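Nundotow – helpers wanted for bottle sorting
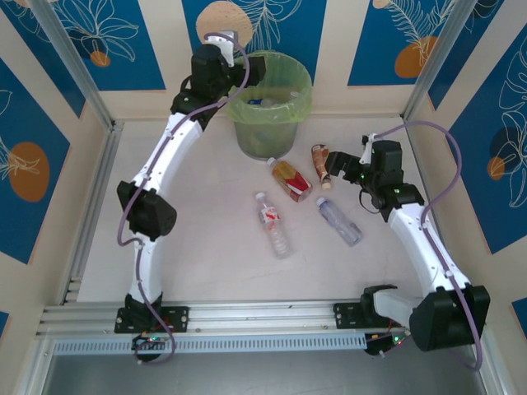

Plastic bottles and a lined waste bin on the work surface.

We look for people who can put empty bottles in the bin and change the bag when it is full. Experience is not needed. One shift is 3 hours, and you must be able to stand during this time. Gloves are given by us – please bring closed shoes. Write to the Paquette office until 2024-10-29 and tell us which days you are free.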